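# Hatum 灰绿色双人被套，用了一个夏天的前半截

2021年7月12日

先交代立场：这床被套是我自己花钱买的，400 块，没有谁寄给我，也没有谁请我吃饭。Hatum 的客服倒是问过我愿不愿意写个好评换一包洗衣凝珠，我说家里还有，对方就再也没有回复过。

买它的理由很不体面。旧的那床是 Hikthorpe 的白色缎纹款，用到后来，白已经成了一种历史说法，拉链还在某个早晨咬住了我的睡衣袖子，我跟它僵持到上班快迟到，最后是脱了睡衣出门的。当晚我就下了单，选了灰绿色，图的是它看上去脏了也像是设计。
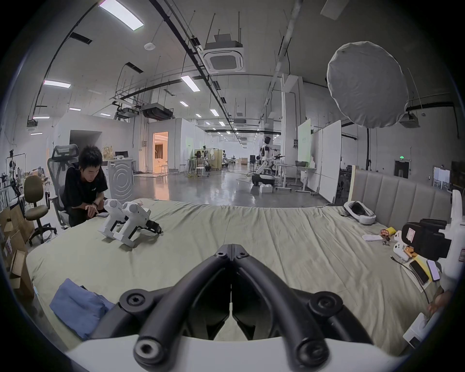
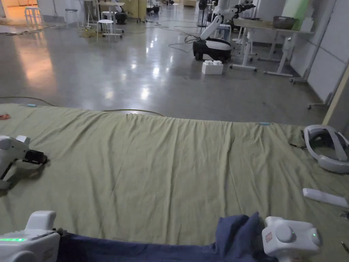
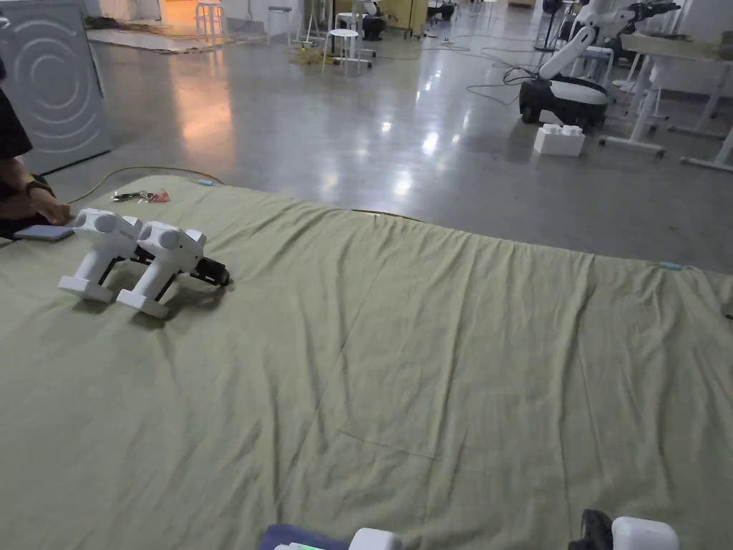 三张里的绿都带褶。

颜色这件事要多说几句，评论区里吵得最凶的就是它。Hatum 管这个颜色叫“晨雾鼠尾草”，商品页上是一种很有教养的浅灰绿，像会在周末烤面包的人家里的颜色。到手以后我在窗边看，偏灰；晚上开了暖光灯看，偏卡其；阴天傍晚不开灯的时候，它有点像我初中军训发的那条裤子。三种我都能接受，但如果你是照着墙漆色卡来配的，请先做好跟它谈判的准备。有个买家说自己退了 2 次，换来换去都不是图上那个色，我很想告诉他，图上那个色只存在于图上，不过他的语气看着不像在等人安慰。

## 面料

吊牌写的是棉麻混纺，比例印在背面，字小得像保险条款，而且洗过第一次就花了。我凭印象只记得棉比麻多。摸上去的手感，刚拆封时相当硬，有浆过的感觉，抖开来会发出一种牛皮纸袋的声音。我太乐观，当晚就套上睡了，半夜翻身被自己吵醒，还以为有人在拆快递。

所以第一条忠告：先洗。吊牌上也写了先洗，我没看。

洗过以后软了不少，再洗又软一点，到第六次左右——不对，我老实一点，就是第 6 次，我在冰箱门上记了——它终于到了商品页里模特脸贴着的那个程度。也就是说，你花 400 块买的是一床半成品，后面的工序由你家洗衣机完成，水电自理。我的朋友 Hiu-tung Ng 在布料市场里做过几年采购，听完以后说麻就是这样的，等它软是一种乐趣。我问她家里用什么，她说天丝。

透气确实好。六月底有几天闷得窗玻璃都出汗，我把空调设得比平时高，只盖这床被套里面塞一条薄毯，也没有黏在身上。以前那床 Hikthorpe 的缎纹在这种天气里像一层保鲜膜，我每天早上都觉得自己是被焖好了端出来的。单凭这一点，我可以原谅 Hatum 不少事，下面会用掉一大半。

## 褶皱

买棉麻的人分两种，一种喜欢褶，一种以为自己喜欢褶。我属于后面那种。

商品页管它叫“自然慵懒的肌理”。这个肌理在店家的照片里是几道舒缓的弧线，斜斜地从枕头边上流下去，光线恰到好处。在我这里它更像一张被人揉过又后悔了的草稿纸。洗完晾干，不熨，铺上去以后褶子一道一道地站着，手抹过去，它趴下，手一走，它又起来。床中间还好，越靠边越厉害，靠近床尾的地方简直可以种东西。

我试过几种办法，按投入的尊严从少到多排列：

- 晾的时候用力抖。有用，但邻居会往你家阳台看。
- 半干的时候直接套上，让被芯的重量把它压平。效果不错，代价是那天晚上睡得像在露营，还是下过雨的那种。
- 挂烫机。对着一整床双人被套，挂烫机大概相当于拿牙刷刷浴室地砖，我刷了一个角就放弃了。
- 熨斗，铺在地上熨。最平，能平两天。我做过一次，熨完坐在旁边发了一会儿呆，想起来自己当初是为了省事才买的深一点的颜色。

现在我的做法是第一种，外加一种心态：客人来的时候，把卧室门关上。

## 系带、扣子，以及那条传说中的“一抖入芯”

Hatum 在这床被套上最得意的设计叫“一抖入芯”，意思是侧边开口特别大，里面有系带，你把被芯的角绑好，拎起来一抖，就成了。视频里那位女士抖得行云流水，头发都没乱。

我第一次套用掉了一整集电视剧，而且没有看懂那一集。

问题出在系带上。被套内侧缝了 6 条系带，四个角各一条，两条长边中间再各一条，这个配置放在同价位里算得上慷慨。可惜我的被芯只有四个角有布环，长边中间那两条带子就没有着落，在里面自由地飘着。起初我没管它们，过了几晚，其中一条从开口处溜了出来，凌晨时分轻轻搭在我的脖子上。我不打算形容我当时发出的声音。后来我在被芯侧边缝了两个布环，针脚很难看，好在它们一辈子不见光。

四个角的系带倒是无可挑剔，够长，够粗，缝得也牢，打个蝴蝶结就不会松。以前那床的系带细得像鞋带的远房亲戚，洗几次就打成死疙瘩，得用牙。

开口用的是扣子，木头的，小小一颗，缝在门襟里面，扣上以后从外面看不见。好看，也确实不会像拉链那样咬人。坏处是扣眼开得偏紧，新的时候每扣一颗都要用指甲掐一下，扣到最后指尖是麻的。洗软以后扣眼也跟着松了，松到有一颗会自己开，而且总是同一颗，靠床尾那颗，我的脚后来学会了从那里钻进去，早上醒来经常发现自己有一条腿住在被套里面，跟被芯做邻居。

说到这里得提一下 Posex 的被角夹。那是一种蘑菇形状的小东西，一套有底座和盖子，把被套和被芯夹在一起，号称再也不用系带。我在抖了一集电视剧之后愤而购入，用了三晚。它夹得很牢，这一点没有虚假宣传，牢到我第三天早上想拆下来洗的时候，得去找说明书，说明书上画了一个钥匙，钥匙在盒子里，盒子我扔了。最后用一根发卡弄开的。踩到它的感觉和踩到积木差不多，只是积木至少还能拼个房子。不推荐和这床被套搭配，事实上我也想不出推荐它和什么搭配。

## 掉毛、掉色、缩水

掉毛：有，前三次洗的时候洗衣机滤网里能捞出一小团灰绿色的东西，摸起来很像某种小动物的下巴。之后基本没有了。深色睡衣在前两周会沾一层细毛，去上班脱了就好，穿着睡衣开视频会议的人自己斟酌。

掉色：第一次洗出来的水是淡绿的，像泡过头的茶。我运气好，没有跟白衬衫一起洗；更准确地说，那天我没有干净到值得洗的白衬衫。后面的水就清了。被套本身比新的时候浅了一点点，尤其是脚那头靠窗的一侧，晒得多。我反而觉得晒过的地方比较好看，但这种话说给退了货的那位买家听，恐怕他会再退一次。

缩水：商品页说“已预缩”。我量了，也许不该量。缩得不多，被芯塞进去刚好撑满，角是鼓的，看上去倒是比新的时候精神。如果你的被芯本来就偏大，建议直接买大一号，否则它会在里面拱成一个山丘，半夜从左边滚到右边，你得出去找它。

烘干我只试过一次低温，出来以后有一股烤饼干的味道，不难闻，但布面明显变糙了，又退回到洗第三次时的手感，白白浪费我冰箱门上那几道杠。从那以后老实晾着。夏天晾半天就干，这是麻的好处，缎纹那床在梅雨天能晾到你忘了它是什么颜色。

## 枕套

一套里附两只枕套，信封式的，没有扣子没有拉链，后面一片布盖住另一片。盖的那片短了一截，枕头只要稍微有点厚，睡到后半夜就会从后面探出半个身子，像在门缝里看热闹。荞麦枕没有这个问题，荞麦枕懒得动。

枕套的布料和被套是同一种，但是贴脸的东西和盖身上的东西，我的容忍度不一样。前几次没洗软的时候，早上起来脸颊上会印一片格纹，要到吃完早饭才消。我同事 Hollis Ridgeway 有一天在电梯里盯着我看了很久，问我是不是趴在华夫饼上睡的。现在印子浅多了，只是我已经换回了旧的枕套，两只新的叠在柜子里，等着哪天家里来一位不介意的人。

## 和另外两家比一比

Hikthorpe 那床上面骂了半天，公平起见也说说好话：它平。从洗衣机里出来就是平的，往床上一扔也是平的，放在柜子里被压了一个冬天拿出来还是平的，有一种公务信封的气质。如果你住得凉快，不出汗，袖子又比较窄，它完全够用，而且比 Hatum 便宜。

Gebreyes 的纯麻款我只在店里摸过，没买。摸起来是真好，那种洗过很多年的软，听店员说出厂前就水洗过，省了顾客在家做工序的麻烦。价格我看了一眼，把吊牌轻轻翻了回去。店员很体贴，说八月有活动，可以到时候再来。我打算八月再去摸一次。

Hatum 夹在这两家中间，比下面那个舒服，比上面那个便宜，代价是你得付出一些劳动，以及对“平整”二字的执念。Hiu-tung 说我这么写等于什么都没说，中间的东西当然在中间。她说得对，但她用天丝。

## 到底买不买

适合买的：怕热，嫌拉链，不打算在床上招待客人，家里洗衣机勤快。对颜色的要求停留在“是绿的”这个层面，那就更好了。

不适合买的：看到褶子会从沙发上站起来的人。着急睡的人，比如明天就要搬家、今晚就要用，请买 Hikthorpe，搬完再说。还有皮肤很敏感的人，头几次真的有点扎，我小腿上起过几粒红点，洗到后来才消停，枕套建议直接另配。

如果已经买了，正在跟它较劲，我攒下来的几条可以直接拿去：

1. 先洗两次再用，第一次单独洗，别信吊牌上“可与同色衣物同洗”，你没有同色衣物。
2. 套之前把被套整个翻过来，里面朝外铺在床上，被芯放在上面，系好四个角再翻回去。比抖快，也不需要视频里那种臂展。
3. 长边中间那两条系带，要么给被芯缝环，要么剪掉。别留着。
4. 靠床尾的扣子换一颗大一号的，备用扣缝在洗标后面，和原来的一样大，没有什么用处。

打分的话，面料给得高一点，扣子给得低一点，文案倒扣。总体上我会再买一床，换个颜色，他们还有一个叫“午后陶土”的，评论区说到手像砖。

**补充：** 有人在下面问味道。刚拆封有一点仓库味，洗完没了。又有人问猫抓不抓得坏，我没有猫，楼下那只来过一次，在上面踩了一会儿奶，勾出来一根线，我用针从背面挑回去了，不凑近看不出来。它现在每次经过我家门口都要停一停，我猜 Hatum 至少在这个客群里的复购意愿是很强的。

**再补充：** 客服昨天终于又回我了，问洗衣凝珠要不要换成柔顺剂。我发了链接过去，还没读。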